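Warehouse Operations 1
Unit 7: Stretch wrap, strapping and load stability
Revised August 18, 2019

Read this handout before the session. Bring it with you to the practical at the Stevillow building, along with safety shoes and gloves.

1. What a unit load is

A unit load is a group of items held together so they can be moved as one piece. The cartons, the base they sit on and whatever holds them together are all part of it. If any one of these is weak, the load is weak.

In this unit we look at the part that holds things together. We covered bases and racking earlier and will not repeat them, except where they affect wrapping.

2. Forces on a load

Most damage happens while a load is speeding up, slowing down or turning. The truck brakes and the cartons want to keep going. The taller and narrower the load, the more easily it tips. Vibration also matters. On a long road trip, small movements let cartons settle, and film that was tight at the dock may be slack on arrival.

Stacking pattern comes first. Column stacking lines up the corners, which are the strongest part of a carton, but the columns can lean apart. Interlocked stacking ties the layers together but gives up a good part of the carton's strength.

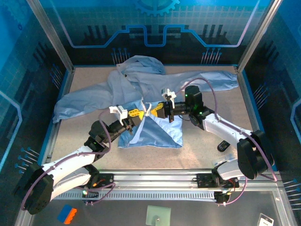
A common compromise is to column stack the lower layers and interlock the top one or two. The Prasham site does this for mixed grocery loads. Wogan cartons are column stacked all the way up, with a slip sheet between layers.

3. Stretch film

Stretch film is a thin plastic film pulled around the load. It tries to return to its original length, and that pull is what holds the load. We call it containment force.

Terms to know:

Pre-stretch – how far the machine stretches the film before it reaches the load.
Overlap – how much each turn of film covers the turn before it.
Top wrap – the turns that pass over the upper edge of the load.
Roping – bunching the film into a narrow band for extra hold at one level.
Film tail – the loose end left after cutting.

Always carry the film down over the top edge of the base. A load that is wrapped tightly but not tied to its base can slide off in one piece. Put extra turns at the bottom, then work up. Set the overlap on your practice load to 40 percent.

More film does not always mean more hold. Ten loose turns may hold less than five tight ones, and too much tension crushes the corners of light cartons.

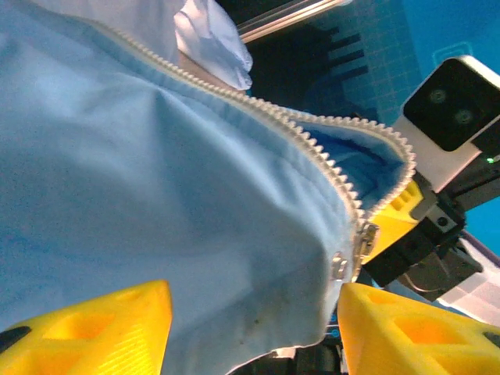

Tuck the film tail or wipe it flat against the load. Loose tails catch in conveyor rollers and are a frequent cause of line stops.

4. Strapping

Use strapping for heavy or rigid goods such as lumber, tile and bagged minerals. The two main kinds are steel and polyester. Steel stretches very little, so it goes slack if the load settles. Polyester keeps some tension as the load shrinks.

Use edge protectors wherever a strap crosses a carton corner. Stand to one side when cutting a strap under tension, and wear eye protection.

5. Worked problem

The Hinine line ships 3,374 cartons in one order. Each unit load holds 36 cartons. How many unit loads are needed?

3,374 divided by 36 is 93 with 26 left over, so the order needs 93 full loads and one part load.

The part load is the one to watch. Build it in complete layers as far as you can and keep any odd cartons in the middle of the top layer. 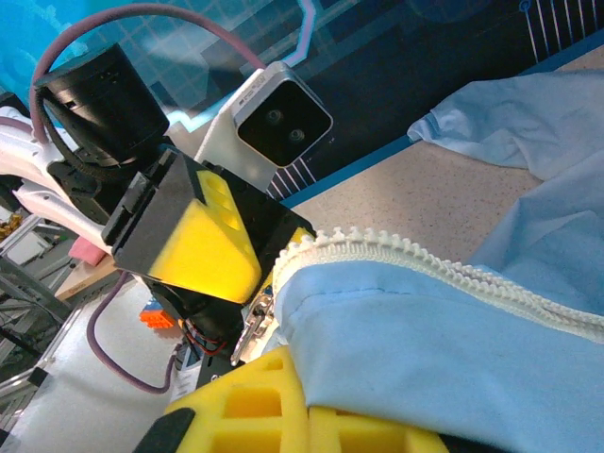
6. Checking a finished load

Push the load firmly at shoulder height. The cartons and base should move together. Look for torn film, leaning columns and labels hidden under dark film. Reject any load that overhangs its base and send it back for restacking.

7. For next time

Read the section on dock equipment in the course binder. Write half a page on a load you have seen fail, or one you think was packed badly, and say which part of the unit load was at fault. Hand it in at the start of the session.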